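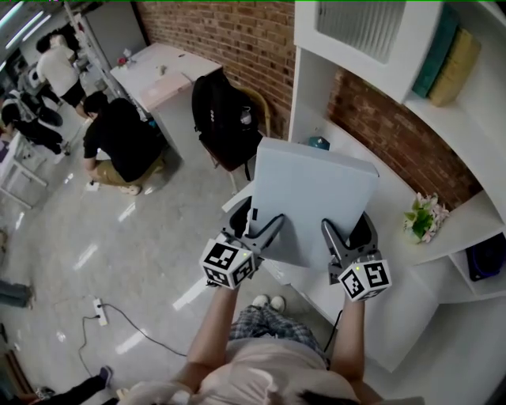

흰 선반 앞에서 옅은 회색의 납작한 상자를 세워 들고 있다. 선반에는 꽃이 핀 작은 화분도 놓여 있다. (네믈로 공동 작업실)

네믈로 작업실, 공용 선반 새로 정리… 10월부터 칸마다 이름표

홈 > 소식 > 동네 소식

2022년 9월 15일

공동 작업실 네믈로(Nemlow)가 1층 공용 선반의 정리를 시작했습니다. 이 선반은 작업실이 문을 열 때부터 회원들이 같이 사용해 온 것입니다. 그동안 정해진 규칙이 없어서, 상자와 서류와 개인 물건이 같은 칸에 들어가는 일이 많았습니다. 필요한 물건을 찾기 어렵다는 의견은 봄부터 계속 나왔습니다.

정리 작업은 2단계로 진행됩니다. 첫 단계에서는 선반의 물건을 모두 꺼내고 주인을 확인합니다. 다음 단계에서는 물건을 종류에 따라 다시 넣고, 칸마다 이름표를 붙입니다. 이름표는 10월 첫 주에 모두 준비될 예정입니다. 글자는 한국어와 영어로 같이 인쇄합니다.

작업실 운영을 맡은 안자나 초두리(Anjana Chowdhury) 씨는 회원에게 보낸 안내문에서 "버리기 위한 정리가 아닙니다. 어디에 무엇이 있는지 모두가 알 수 있게 하는 정리입니다"라고 썼습니다. 주인을 모르는 물건은 입구 쪽 탁자에 3주 동안 보관합니다. 그 기간이 지나면 중고 물품 가게 토테로(Totero)에 보냅니다. 토테로는 작업실에서 걸어서 갈 수 있는 거리에 있고, 작년에도 네믈로에서 의자와 전기 스탠드를 받았습니다.

새로운 규칙에 따르면 납작하고 큰 상자는 눕혀서 쌓지 않고 세워서 넣습니다. 높은 칸에는 가벼운 물건만 올립니다. 환기구 앞은 막지 말아야 합니다. 화분은 선반에 그대로 둘 수 있지만, 물을 줄 때에는 아래 칸의 종이를 먼저 치워야 합니다. 음식은 선반에 보관할 수 없습니다. 이 마지막 규칙은 전에도 있었지만 잘 지켜지지 않았다고 합니다.

가방도 문제였습니다. 회원들은 보통 가방을 의자 등받이에 걸어 두는데, 사람이 많은 오후에는 선반 앞의 통로가 좁아집니다. 네믈로는 프란틀(Prantl)이라는 목공소에 가방걸이 2개를 주문했습니다. 설치할 자리는 벽돌 벽 쪽과 계단 옆 중에서 아직 결정하지 않았습니다. 회원의 의견은 게시판에 있는 종이에 적으면 됩니다.

네믈로가 있는 건물은 높은 흰색 천장과 나무 들보, 그리고 검은 난간이 있는 위층을 가지고 있습니다. 공간이 넓어 보이지만 수납할 수 있는 곳은 생각보다 적습니다.
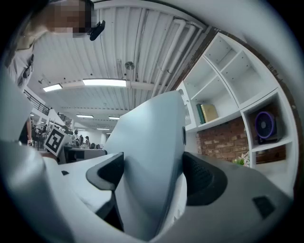 천장이 높은 만큼 선반도 더 높게 만들자는 제안이 한 번 있었습니다. 그러나 사다리를 놓을 자리가 부족하고 조명을 가릴 수 있다는 반대가 있어서, 이번 계획에는 들어가지 않았습니다. 책상의 배치도 바꾸지 않습니다. 모니터가 있는 자리는 전원 선 때문에 옮기기가 어렵고, 이용하는 회원들도 지금 위치를 원한다고 답했습니다.

정리하는 동안에도 작업실은 평소와 같은 시간에 문을 엽니다. 다만 선반 앞의 바닥에 상자가 놓여 있을 수 있으니 지나갈 때 주의가 필요합니다. 소리가 많이 나는 작업은 오전에만 합니다. 1층 카페 그릴비(Grillby)는 빈 종이 상자 400개를 무료로 주기로 했습니다. 상자가 필요한 회원은 카페 계산대에서 이름을 말하고 받을 수 있습니다. 사용하고 남은 상자는 접어서 카페로 돌려주면 됩니다.

자기 물건을 직접 옮기고 싶은 회원은 이번 달 안에 운영실에 알려야 합니다. 연락이 없으면 운영실에서 물건을 상자에 넣고, 겉면에 원래 있던 칸의 위치를 적어 둡니다. 깨지기 쉬운 물건이 있으면 미리 말해 달라고 운영실은 부탁했습니다.

위층의 작은 수납장은 이번 정리에 포함되지 않습니다. 그곳의 일정은 이름표 작업이 끝난 후에 따로 알릴 계획입니다.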